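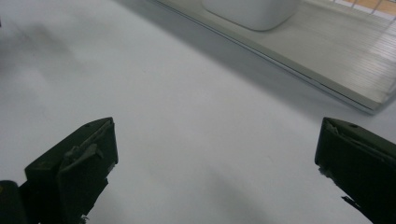 My landlady in Burnthorpe said to me once that bread is finished when it wants to be finished, and that the clock on the oven is only for people who have a train to catch. I was new in the country then and I wrote this sentence in my notebook, mostly for the grammar. Now I think of it every time I bake.

I started baking rye bread in February, after I moved to Valtbridge. The bakery close to my street sells a soft white loaf and a soft brown loaf, and both taste the same to me. At home we ate dark bread with a hard crust, and I missed it more than I expected. My first try was very bad. The inside was like wet clay, and I ate it anyway for 4 days, toasted, with a lot of butter.

The mistake was in the flour. I had bought a light rye, and the recipe, which I got from a cousin, was made for whole rye. These two do not drink the same amount of water. For one loaf I now use 700 grams of whole rye flour from Hajdu, a small mill that sends by mail. It is more expensive than the store kind, but the smell when you open the bag is a little like hay, and I like that.

The starter was the second problem. In my old kitchen it was warm all the time, so it grew quickly. The kitchen in Valtbridge faces north, and in the morning the starter looked exactly as I left it in the evening. I moved it to the shelf over the boiler and after 5 days it was alive again. It smelled of apples, then of vinegar, then of apples.
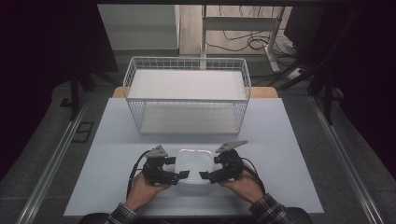 Can you cut rye bread while it is still warm? Better to wait until the next day, because the inside is still setting and it will stick to the knife.

I know this rule and I break it perhaps every second time. The end piece, with salt, is too good - and the rest of the loaf can wait under a towel.

Last weekend I weighed the finished bread for the first time, and the scale said 1,144 grams. I do not know if this is a good number. I wrote it inside the cover of my notebook, so I can compare when I try the other recipe, the one from Vasten with caraway and a spoon of dark syrup. For that one I need a longer tin, and I am still looking for it in the secondhand stores.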